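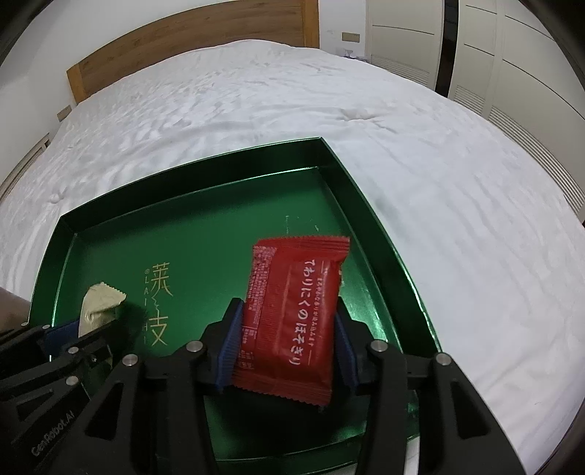

Slide 1. Title. Don't read it out. Say hello, say who you are, get going.

Talk is called "Do We Need Another Dashboard?" My answer for most teams in this room is going to be no, and I'd like to say so early so people can be annoyed with me for the full half hour.

Slide 2. The Lenari screen

Show the old Lenari order entry screen from 1988. Let them laugh. Green text, function keys, one field at a time. Then tell them the order desk kept it running next to the new system long after they were told to stop, and ask why.

What I was told by the clerks: they knew where everything was. F4 was always F4. They typed ahead of the screen and let it catch up. The replacement had a search box that moved when the window got narrow.

Careful here. I don't want this to turn into "old stuff was better." The old screen was awful to learn, and it took new hires weeks. Say that out loud.

Slide 3. Counting settings

Pevis, the scheduling product. I went through the preferences and counted 127 separate settings. Then I asked Gillies, who were paying for it, which ones their staff had ever changed. They came back with 19. Most of those were changed once, on the first day, and never touched again.

The vendor's line is that every setting was asked for by a customer. I believe them. I also think that tells you very little. Somebody asks for a thing, it gets built, and the person who asked has moved to another job by the time it ships.

Pause. Take a question if there is one, but keep it short.

Slide 4. "Users want to customize"

This is the claim I trust least. Where does it come from? Usually a survey. Ask people if they'd like more control and they'll say yes, the same way they'd say yes to more closet space.

Vratislav Štěpánek put it to me differently over lunch: people want the default to be right and they want to be able to complain when it isn't. I'm not sure he's fully right — some people do love fiddling, and I'm one of them — but he's closer than the survey.
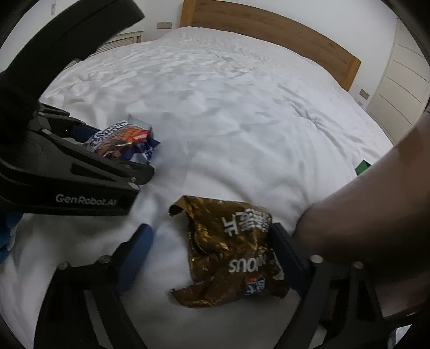 Should a team hide the advanced settings behind a button?

Only after it has tried removing them. Hiding a setting still leaves you testing it, documenting it, and answering support calls from the people who found it.

(Someone will bring this up, so use it even if time is tight.)

Slide 5. Flanano

The alerts redesign. They claimed fewer missed alerts after launch. Two problems. They changed the wording, the colors and the alert rules in the same release, so pick your cause. And "missed" meant not clicked, so a person who read the alert and went off to fix the problem counted as a miss.

I asked for the raw logs in September. Still waiting. Keep this dry, no sneering.

Slide 6. What I'd do

Watch 31 minutes of real work before drawing anything. The number is silly, it's just how long my first useful session ran. Change one thing per release if you plan to claim credit for it. Leave the keys where they are.

If the clicker is acting up, stay on this slide and skip the demo. The demo is weak anyway.

Slide 7. Contact details. Leave it up during questions.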